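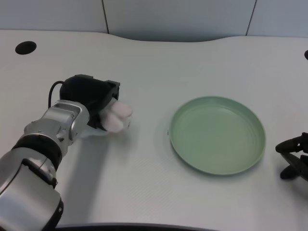 Clandico Silent Film Club - Members' Board
Board index > Screenings and Restorations > Live score or leave it alone?

Thursday, June 7, 2018

orianaibarra wrote:
Okay, I've now watched the new disc of The Gundosen Inheritance twice, once with the piano track and once with the small orchestra, and I have opinions! The piano is lovely. It stays out of the way, and it knows when to drop off altogether (the staircase bit in reel two, where she's reading the letter and you just get her face for ages). The orchestra one drove me up the wall. Every time the uncle walks into a room there's a bassoon. We get it, he's the villain, he has the mustache.

Anybody else prefer the piano? I'm trying to figure out which one we should run in July.

reelchange_pete wrote:
Orchestra, easily. You're watching at home, I bet. At the Trono with a crowd that big a piano gets lost under the seats creaking. We tried it with the circus picture last winter and I was in the back and couldn't hear a thing until the fire.

orianaibarra wrote:
I was at that one and I heard it fine! But I was in the third row, so maybe that's fair.

nitrate_nell wrote:
Can we talk about the tinting first? My old tape had the whole garden party in plain black and white and now it's this heavy amber. I got used to it but the night scenes are so blue I lost the gardener completely. He's supposed to be hiding behind the hedge and I only knew because I remembered.

gorban wrote:
Gergely Orbán here, I did the disc notes, so take this with some salt. The amber and the blue both come from the tint instructions written on the leader, and I wouldn't have picked a blue that deep myself. The print we worked from runs 2357 feet. The old tape came from a shorter one, 2080 feet, which is why Nell's version jumps from the party straight to the train.

nitrate_nell wrote:
Oh! I always thought that was a splice in my copy. So the whole conversation with the sister is new?

gorban wrote:
New to tape people, yes. There was more of it once. The trade listing gives 2428 feet and I'd love to know what's in the rest.

reelchange_pete wrote:
Trade listings rounded and fibbed all the time, though. I wouldn't go hunting for a lost scene on the strength of one number. Could be a longer set of titles.

gorban wrote:
It could be titles. I don't think it is, there's a hat that changes between two shots and nobody goes near a hat stand. But I can't prove a thing from a hat.

hsiao_matinee wrote:
Coming in sideways, but what speed are you all running it at? I had the disc on last night with my mom and the chase looked way too fast to me. She thought it was hilarious so maybe leave it.

orianaibarra wrote:
The chase is fast on purpose, I think? The dinner scene looks totally natural to me at the same speed.

reelchange_pete wrote:
Agree on the dinner. I'd slow the chase down a hair, but I say that about every chase.

orianaibarra wrote:
Right, so back to July. I'll go with piano if Pete gets to pick where the piano sits. Deal?

reelchange_pete wrote:
Deal, but it's going up front on the left and I want the lid open. And I still like the bassoon.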